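December
By a staff writer

The woman who runs the Monday-to-Saturday lunch counter at the back of the old Gamholm feed store would like you to know, before anything else, that she never meant to open a restaurant. She meant to sell soup until the weather got better. She was 31 then and had just moved up from Huvville with a toddler, a stockpot and a car that only started on hills, and she is 80 next spring, and the soup is still on.

"People say to me, you must have had a vision," she says, pulling out a chair for me and then sitting in it herself. "I had a vision of paying the gas bill. That was the whole vision."

She asked me to leave her name out, on the grounds that everyone in Gamholm knows it already and everyone outside Gamholm can come in and ask. So I will call her the cook, the way most of her customers do, usually at the top of their lungs and from the far end of the line.

We talked after the lunch rush, with the chairs half up and a pot of barley going for the next day. She can't really talk without working, so I got most of this interview over the sound of chopping, and I was handed a peeler about ten minutes in. (I am told my carrots were acceptable.)

The first soup was split pea, and she still makes it her mother's way, with a ham bone and one potato grated in at the end. Her mother cooked for a boarding house in Lundar, and the girl was put on a crate at the sink before she could see over it. "She never wrote a thing down," the cook says. "She'd say, put in enough. And if you asked how much was enough, she'd look at you like you'd asked her how to breathe."

It took her years to write the recipes out herself, and she only did it in the winter of 2000, when she broke her wrist on the back step and had to let other people stir. There are 87 of them, on index cards, in a tin that used to hold Aigner butter cookies. She lets me hold the tin. She does not let me open it. "Some of those have my opinions on them," she says.

What she will talk about, for as long as you let her, is leftovers. She thinks we've forgotten how to have them, and she gets quite worked up about it, waving the knife a little more than I'd like. Her freezer is labeled and dated down to the last cup of stock. Nothing goes in bare, and everything is cooled first, in shallow pans, then covered tight.

"My mother had a plate on top of a bowl, and that was that," she says. "I love a plate on a bowl! I still do it at home. But for a half an onion, or a pie with two slices gone, you want to wrap it, and you want to wrap it right up against the food so the air can't get in. I keep my rolls where I can grab them with wet hands. If you have to go digging in a drawer, you'll just leave the onion out, and then where are you?"
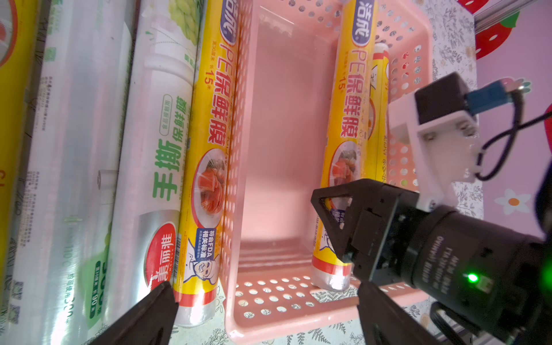
Rolls of food wrap, two of them in a pink plastic basket. Photo: staff

She is less sure about the future than about the onion. The feed store building has been for sale twice, and her daughter, the toddler from the car, teaches school in Huvville and has said kindly but firmly that she does not want a soup counter. There is a young man who comes in mornings to do the bread, and he has been shown the split pea. He has not been shown the tin.

"He's got good hands," she says. "He salts too early. We're working on it."

I asked whether she ever gets tired of it, the same pots and the same faces. She took long enough to answer that I got through another carrot. She said she got tired every afternoon at three and had done so for decades, and that she went home, put her feet up, and by suppertime was wondering whether there was enough celery for the morning.

Then she looked over at the barley and got up to turn it down. I was sent home with a quart of it, and told to bring back the jar.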